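**Table finish – oil or hardwax for a bench that gets small hard parts put on it?**

**visero_bench** – March 22, 2019

I have a wooden table against a paneled wall that I use for light assembly. Medium brown, strong grain running lengthwise, rounded corners. The old finish is thin and I want to redo the top before it starts to show rings. Parts on it are mostly knobs, caps and toothed fittings, nothing heavier than that. No solvents, some machine oil.

Options so far: Lodhi hardwax oil, or a two-part lacquer. Opinions?

**rusitz_tom**

Hardwax. Lacquer is harder but when it chips you have to strip the whole top. With hardwax you sand the spot and recoat it. Two coats, 15 hours between them.

**greyjoint**

Disagree. Machine oil and hardwax do not get along over time. You get dark patches that go below the finish, and spot sanding does not remove them. Lacquer, 3 thin coats, 2000 grit between the last two. A chip is cosmetic. A stain is in the wood.

**rusitz_tom**

> A chip is cosmetic.

Until oil gets in under the edge of it. Then you have the stain and the chip.

**greyjoint**

Only if you leave it. Fill it the same day.

**pallet_nine**

What do the parts stand on? If the contact face is a flat plastic base, either finish is fine. If it is a toothed metal rim, neither one is, and you should be using a mat. I ran a Liretti cutting mat on top of bare pine from November on and never touched the wood.

**visero_bench**

Flat base. The kind of part I mean is a short cylinder, black at the bottom and wider toward the foot, with a white ring on top that has a ridged rim and a black toothed core in the middle. The teeth face up, so they never meet the table unless the part gets knocked over.

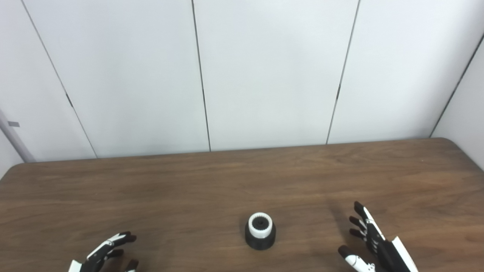
I would prefer to avoid a mat. It curls at the corners and small parts roll under it. The grain does hide light scratches well as long as they run with it. Scratches across the grain are the ones that bother me.

**pallet_nine**

Then you are overthinking it. Hardwax, matte. Gloss shows cross-grain marks from the other side of the room.

**greyjoint**

Matte lacquer exists too.

**visero_bench**

Ordered the Lodhi in matte. I will try it on the underside first – if the oil marks it there, I will go with lacquer on the top.

**greyjoint**

Leave the oil on the test patch for a week. Overnight will not show you anything.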